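Wanted: People Who Don't Believe in the Wardale Ghost

The Stirnavville Local History Group is looking for seven people to spend two evenings in the old Wardale boarding house and write down what they hear. We would like most of you to be doubters. We have plenty of the other kind already.

The house went up in 1888, and the story attached to it is the usual one. A lodger named Kramer went upstairs, didn't come down, and has been walking the hallway ever since. I have spent most of November in the county records and have yet to find a lodger of that name. There was a Kramer who delivered coal. He moved two towns over and died in bed at a good age.

None of this has slowed the story down. It gets a new detail every fall, and the detail always matches whatever was on television that year. What interests us is how that happens. Do people hear more when they have been told what to listen for? I suspect so, but my suspecting it isn't worth much without notes from people who were there.

You will be put into one of two groups. One group gets the full Kramer story before going in. The other gets a dull talk on roof repairs. After that both groups do the same thing: sit, listen, and fill in a log sheet. Most of the stories have to do with doors, so expect questions about them.
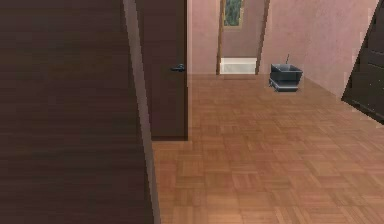

Dark brown door, computer rendering.

What we ask of you:

You are 18 or older and can manage stairs.
You can come both evenings, three hours each. Please don't sign up if you can only do one.
You have not taken the Drukmont ghost walk. They tell the Kramer story at length and it would spoil the comparison.
You can sit still without a phone.

What you get: soup, a folding chair, and a copy of the write-up. There is no fee. If somebody tells you this sort of thing pays, ask them who is paying and what they want found.

We will not be using meters, "spirit boxes" or anything else with a blinking light. Please leave yours at home. We also won't be holding a seance, and the answer will be the same if you ask again on the night.

Believers may apply, and a few places are being held for them. You will be treated politely - I have promised Frauke Hinrichs this in writing - but your log sheet will be read as closely as everyone else's.

To apply, send a short note saying what you think makes noise in an old house after dark. Long answers don't improve your chances. Notes should reach Ingeborg Steinbach at the history group's desk in the Stirnavville library by Sun 1 December. The book drop is open that day even though the library isn't.

Evenings will be set once we know who is coming.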